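Cell-balanced demonstration collection

Cell-balanced demonstration collection, usually shortened to cell balancing, is a way of gathering training examples for robot arms in which the work surface is divided into marked areas and the starting positions of the objects are spread evenly over them. It is used mostly in imitation learning, where a robot is shown a task many times by a person and is then expected to manage by itself. The method is cheap. Its main piece of equipment is tape.

The name was coined at Clanport, a small manipulation laboratory, after a period in which the laboratory had used no method at all and had called this "random placement."

Background

A robot trained from demonstrations learns the task and also learns the habits of whoever set up the table. People asked to put a cup down anywhere will put it down near the middle, a little toward their stronger hand, with the handle facing a way that seems polite. After several hundred repetitions the resulting data contain a great many cups in one place and almost none in the others. A policy trained on such data may do well in tests set up by the same person, who goes on putting the cup in the same spot, and then reach confidently for nothing when a visitor moves it.

Several earlier remedies exist. Printed placement mats work but tend to teach the robot the mat. Projected targets leave no marks in the images if switched off in time, which calls for an operator who remembers to switch them off. Fully scripted placement, in which the arm puts the objects out for itself, is the most even of all and assumes that the arm can already do most of what it is being taught.

Procedure

The surface is covered with plain paper and divided with strips of low-tack tape. The cells don't need to be equal in area, and near the edges they seldom are. Each cell is given a number in the session plan, though not on the paper, where the cameras could read it.

A short list, generated before the session, states which cell each object should start in. Objects that belong together, such as a container and the vessel it might be poured into, are listed as a pair and may share a cell. Lines are allowed to run under objects. An early version of the procedure forbade this, and produced a robot that had never seen a mug on a line and treated the first one it met with great suspicion.

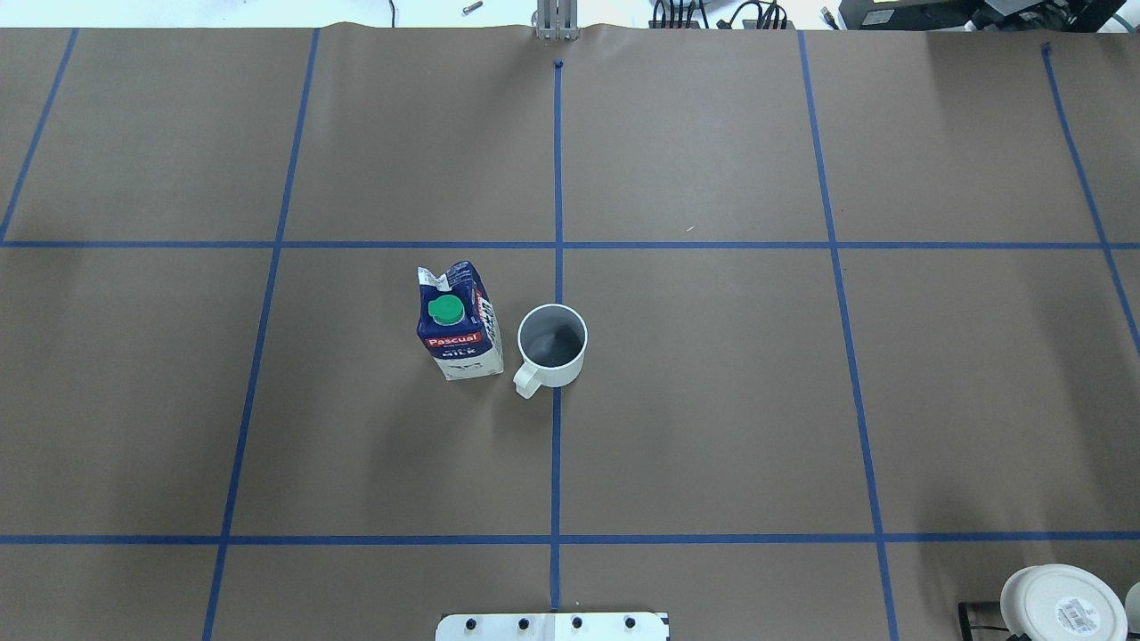
Clanport, October 19, 2021

The Clanport trial compared cell balancing with free placement on pick-and-place tasks using ordinary kitchen goods. Both halves of the trial used the same arm, the same taped surface and the same operators. The free-placement operators were told to ignore the tape, an instruction they followed with such care that they avoided the lines altogether.

In all, 2,940 demonstrations were recorded, divided equally between the two conditions. A further 400 test runs were held back, with starting positions drawn up by people who had taken no part in the recording and had not been told what result was hoped for. Their layouts were described in the trial notes as "unkind."

Result

The policy trained on balanced data completed more of the test runs than the one trained on free placement. The gap was small in the central cells, where both policies had plenty to go on, and wide in the outer ones. The far corners remained difficult for both. This was put down to the reach of the arm, which has to stretch out and comes at the object from a low and awkward angle, and for which no amount of tape is a cure.

Orientation turned out to matter nearly as much as position. Mug handles had not been included in the session plan, and operators in both conditions had settled on a few favorite directions. When test handles pointed elsewhere, grasps slipped or missed at similar rates under both policies. Later versions of the plan list a handle direction along with the cell. Operators dislike this more than any other part of the method.

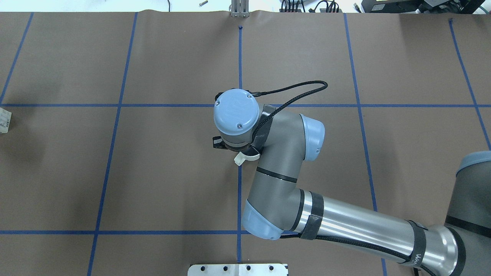 The approach path was a separate matter. Because the arm always began from the same resting pose, its route to any given cell varied little, and some of the apparent skill of both policies lay in repeating a familiar swing. Eltis, a second laboratory that repeated the trial the following February, moved the resting pose between blocks of recordings. It found the advantage of balanced data somewhat reduced but still present. It also found that operators who had to move the arm to a new resting pose were less patient about mug handles.

Variants

The Kongkaew variant drops the written list and lets software pick the next cell according to where the policy is currently weakest. It needs fewer demonstrations for a similar result, at the cost of stopping now and then to retrain, during which the operators are paid to sit down.

Brano is a coarser form intended for teaching rooms. It divides the table into 4 cells only and dispenses with pairs. Its results are modest, but it can be explained in roughly the time it takes to lay the tape.

Criticism

The usual objection is that the tape is visible in the training images, so that the policy may come to depend on it. Clanport tested this by laying fresh paper with no lines and repeating part of the test set. Performance dropped a little under both conditions. Supporters of the method took the drop as small and critics took it as a drop.

A second objection concerns the word "balanced." Spreading starting positions evenly over a table says nothing about lighting, the order of the tasks or the choice of objects, all of which may be as lopsided as before. Eltis suggested the name "cell-counted collection" as more accurate. It has not caught on, even at Eltis.

There is also no agreement on how many cells to use. Too few and the old habits return inside each cell, with the cup drifting back to the middle of a smaller area. Too many and the operators spend the session checking the list. Most published plans settle the question according to the width of the table and the amount of tape left on the roll.

See also

Imitation learning
Dataset bias
Teleoperation
Painter's tape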